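Support > Club Accounts > Court Booking and Draws > Ticket 717

2 min read

Ticket 717: Draw sheet shows wrong opponents after withdrawal
Opened by: Libor Vlček, Akdale Tennis Club
Product: Clindon Draws
Status: Closed
Date opened: 22/02/2022

Problem as reported: A player withdrew from the women's singles at the Akdale indoor tournament before the first round. I marked her as withdrawn and added the lucky loser from qualifying. The printed draw is correct. The public draw page still lists the old name and has moved two other players into the wrong half.

Reply from support: Please open the event, go to Entries and check whether the lucky loser has a position number. If the field is blank, the public page places players by ranking.

Libor: The field was blank. I entered 44, which is the line she took over, and saved. The name is now right but the two players are still in the wrong half.

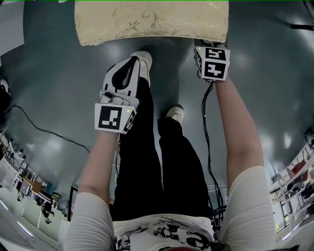
Page 2 of 4

Reply from support: The public page keeps a stored copy of the draw. Go to Publish, choose Withdraw Draw, then publish it again. Do not use Redraw. That option makes a new random draw and the old one can't be brought back.

Libor: Done. Both players are back where they should be. The order of play on the Vukelex screen in the lobby still has the old match, Court 4, second on.

Reply from support: The screen reads from a separate feed. Under Displays, remove the Calimlim feed and add it again with the same code. Scores already entered are kept.

Libor: Screen is correct now. Please close.

Closed by support. Linked to the open fault on blank position numbers, fix planned for June.

Contact support | © Clindon | Back to top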